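BACK-TO-SCHOOL PACKING DRIVE GETS AN EARLY START

Summer holidays haven't even begun, but the Stendovby community hall is already thinking about the first day back. The hall's school bag drive opened in November 2024, and the response has been wonderful - about 6 dozen families put their names down before the doors were even unlocked.

The idea is simple. Donated backpacks are checked over, fitted out with pencils, exercise books and a lunch box, and set aside for local kids starting or changing schools. Neighbours can drop in after work, grab a spot at a table and pack as many or as few as they like.

"I came for half an hour and stayed for three," said organiser Lorcan Hennessy, who first floated the plan at a barbecue in July. "You get a bag in front of you and you want to make it a really good one - you start fussing over which colour ruler goes in!"

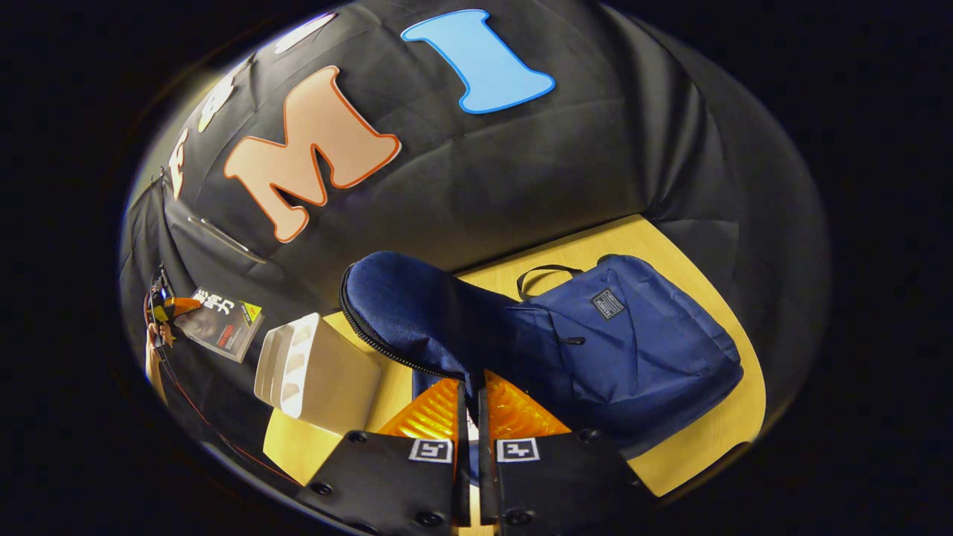
Every bag gets its zips tried and its pockets turned out before anything goes in, and Hennessy says plain, sturdy backpacks in darker colours are especially welcome. Older students have asked for them by the dozen.

Packing sessions run on four evenings over the coming fortnight, from 6 pm. Pencil cases, glue sticks and drink bottles are still needed and can be left in the tub inside the front door.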